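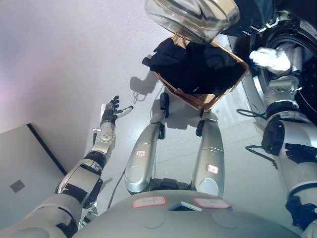
3.2 Surface finish and glare. Wayfinding labels in the Itdale building were read from standing height under ceiling lighting, and legibility dropped where the backing reflected light. Matte surfaces such as the flat top of the pale gray cabinet in Figure 4 were therefore preferred for the second round. The dark square patch on its front face differs only slightly in tone from the surface next to it, a contrast we class as low. Labels printed on Bawa stock were tested at 15 positions, with two readings at each. Gloss stock was tested at five of these and dropped in October. Results by position are given in the next section.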